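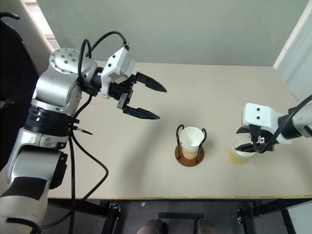
Figure 18. Left gripper open and empty, right gripper at the second cup, first cup in its holder.

18. Stop during cup handling (fault 102)

18.1 When this section applies

Use this section when the Ploda two-arm table has stopped by itself during the cup program and the Kargate panel shows fault 102. The text on the panel is "Arm load not expected". In the older panel software the text is only "Load". The number is the same in both.

Fault 102 means that one arm has measured more force than the program allows for a paper cup. Both arms stop together, also the arm which did not measure the force. The grippers keep the opening they had at the moment of the stop. They do not open by themselves, and you must not expect that a cup is released.

If the panel shows fault 53 together with 102, read section 18.5 before you do anything else.

CAUTION: After fault 102 the arms are stopped but the motors still have power. An arm can move again when the fault is cleared on the panel. Do not put your hands between the arms before step 3 below is completed.

CAUTION: The gripper fingers have pointed ends. Keep your face away from them when you bend over the table to look at a cup.

18.2 Making the table safe

1. Do not press Clear on the panel. Do not press Continue.

2. Look at the two arms from your place and remember which gripper is open and which one is near a cup. In Figure 18 the left gripper is wide open with nothing in it, and a finger of the right gripper goes across the opening of the cup.

3. Press the emergency stop button on the panel box. Wait until the lamp for motor power is off.

4. Tell the other persons in the room that the table is in fault. If somebody is working from a second panel, this person must also take the hands off the controls.

5. Move chairs away from the side where you will stand.

Note: When motor power is off, the arm brakes hold the arms. It is normal that an arm goes down by a few millimetres when the brakes close. If an arm continues to go down, leave the table and call service at Cukstead.

18.3 Taking the cup out

Work on one arm only. Begin with the arm whose gripper is nearest to a cup, and leave the other arm where it is.

1. Look from the side, at the height of the cup, and find out if a finger is inside the cup, outside the cup, or resting on the rim. From above this is difficult to judge, and many users have made the mistake to pull a cup which was still held.

2. If the cup is free, slide it along the table away from the gripper. Do not lift it. When a finger is over the opening, lifting the cup will push the rim against the finger.

3. If the cup is held, turn the key on the panel box to Hand, release the emergency stop and open the gripper with the Open button. Use short presses. Keep your other hand behind your back or on the panel box.

4. Press the emergency stop again before you take the cup.

5. Put the cup in the waste, also if it looks good. A cup which was pressed has a soft place in the wall, and the gripper will close too far on it the next time.

6. If a cup stands in the holder, leave it there until the arm that caused the fault is moved away. Then take the cup straight up with one hand and hold the base of the holder with the other. The handles of the holder bend easily and must not be used for pulling.

Note: The program accepts only empty cups. If there was any liquid in a cup, stop here, dry the table and the gripper, and do not give motor power again before the wrist connectors were checked.

18.4 Checking the cables

At Thaweesak, where the table was first in daily use, most of the 102 faults did not come from the cup. They came from a cable which became tight when the wrist turned. The arm cannot know the difference between a cable that pulls and a cup that resists. For this reason the cables must be checked after every fault 102, also when you think that you have found the reason already.

The emergency stop must be pressed during the whole check.

1. Begin at the wrist connector. Push it in with two fingers. It must not move.

2. Follow the thick cable from the connector backwards along the arm. The loop must be free. It must not be under the gripper fingers, around the holder or between two parts of the arm.

3. Look where the long cable goes over the table and past the table edge. It may lie on the table, but it must not be held by the edge, a table leg or a chair.

4. Lift each loose loop a little and let it go. It should fall back without touching a cup.

5. Look for cable ends that are not connected. A free end on the arm must be tied down so that it cannot touch the gripper. If you do not know what the end belongs to, do not connect it anywhere. Write it in the fault book and ask Cukstead.

6. Look at the outside of the cable for flat places, cuts or shining spots. A cable with a cut must be changed before the table is used again. Tape is not allowed as a repair.

Repeat the same steps for the second arm.

CAUTION: Never make a cable shorter with a tight cable tie at the wrist. The wrist needs the loop to turn. One table came back to us with a connector broken from the module because the loop had been tied flat.

18.5 Fault 53 together with fault 102

Fault 53 means that the gripper position is not known. The panel can then show "Open" for a gripper which is closed, so do not trust the panel. Look at the fingers.

In this case step 3 of section 18.3 is forbidden. Keep the emergency stop pressed, and open the gripper with the hand wheel key from the tool bag. Turn slowly and stop when the cup is free. It is not necessary to open it completely.

After this, the gripper must make a reference run before the next program. The reference run moves the fingers through the full way, so the table under the gripper must be free of cups and holders.

18.6 Starting again

1. Put the holder on its mark. Do not put any cup on the table yet.

2. Close the fault in the fault book. Write the number, the arm (left or right), where the cup was, and what you found.

3. Release the emergency stop, stand back from the table and press Clear.

4. Choose Home with speed 2. Keep a hand on the emergency stop until both arms are standing still.

5. Run the cup program one time without cups and watch the cables, not the grippers.

6. Put new cups and run the program one time with speed 2. If the fault does not come back, you can choose the normal speed.

If fault 102 comes back at the same place in the program, the taught position is probably too low or too near to the rim. Teach the position again as written in section 12. Do not raise the force limit to make the fault disappear. The limit is set at delivery and may be changed only by Cukstead service.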